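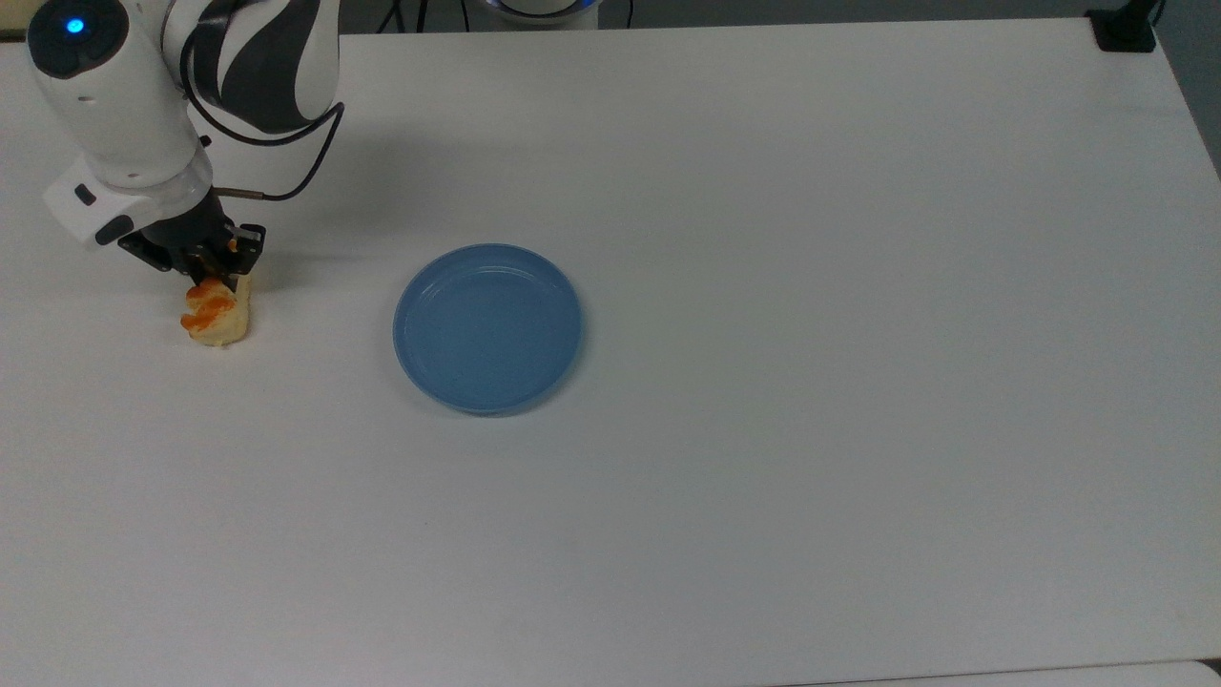

*Figure 1. Large white tabletop, with the arm at upper left.*

## 3. What people call the soft stuff

When I started asking folks in Kernetden and Gitosstead what they call a small, soft, slightly sweet baked thing, I figured I'd be done in a week. Is it a bun? A roll? A cake? I had a one-page form and a pretty smug idea of how the answers would fall. Then the forms came back and I had 371 of them, and people had written in the margins, on the back, and in one case on a napkin stapled to the form (I coded the napkin, and I'd do it again!).

### 3.1 The form

The form had a short list of baked goods, each described in plain words with no name given. For each one I asked, "What would you call this if you were buying it?" and then, a little lower down, "What would your grandparents have called it?" I put the questions in that order on purpose. In the October pilot I'd asked about grandparents first, and a lot of people just copied the same word into both blanks.

I left out pictures of the food on the form. I went back and forth on this one, and I know other dialect surveys do use drawings. My worry was that a drawing has to pick a shape, and shape is half of what I wanted people to argue about. The cost is that some people clearly had a different item in mind than I did, and you'll see that in the numbers for item 4, where the word "biscuit" shows up way more than I can explain.

### 3.2 Bun, roll, cake

The split between the two towns is real, but it's not where I expected it. Both places use "roll" for anything you'd put butter on. Both use "cake" for anything you'd serve on a plate with a fork. The trouble is in the middle, with the stuff that's spongy and a little sweet and browned on top but still gets eaten by hand. In Kernetden that's mostly a "bun." In Gitosstead it's mostly a "gaber," which I'd seen in an old church cookbook and had assumed was long gone. It isn't. Teenagers use it.

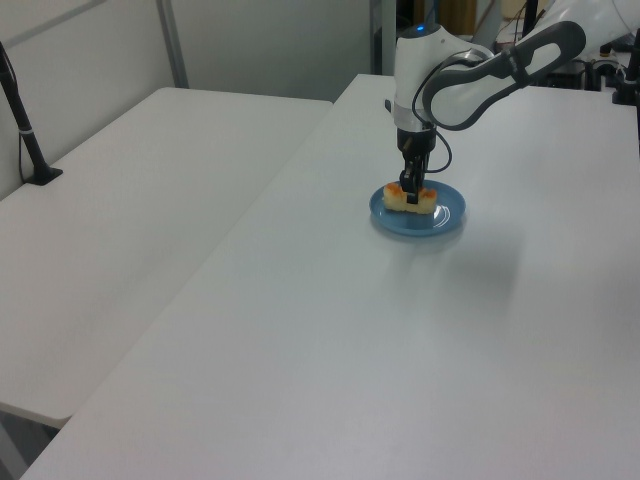 I asked a follow-up about texture, and it helped a lot. People who said "bun" talked about the top: shiny, brown, sticky, glazed. People who said "gaber" talked about the inside, and whether it springs back when you press it. So two neighbors could be holding the same thing and naming it by different parts, which I find delightful and which makes my coding scheme kind of a mess. I ended up adding a second column for "feature mentioned first" and going through every form again.

Age matters less than I thought it would. Where it does matter is with "tea cake," a word that hangs on among the older people in Kernetden and hardly anywhere else. I'd like to say more about that, but the group is small and I don't trust it enough to draw a line through it.

### 3.3 The Gelau forms

I should say something about the 80 forms from Gelau. They're part of the total, and they came in through the bakery counter — everyone else got theirs in the mail. A person standing in front of a row of labels is going to be nudged by the labels. That bakery sells its hand-sized sweet things under the name "Gelau bun," and guess which word came out on top? I ran the counts with and without those forms. The order of the top two words doesn't change in either town, but "bun" loses a good bit of its lead in Kernetden.

I also did 30 short interviews, most of them over coffee, and these were a lot messier than the forms in a good way. People switch words mid-sentence. One woman told me firmly that she never says "gaber," then used it twice while telling me how her mother stored them (in a tin, with a slice of apple). I've kept the interviews apart from the counts in Section 4. What I do use them for is the verbs, where "warming up" a bun and "waking up" a gaber turned out to follow the same town line as the nouns.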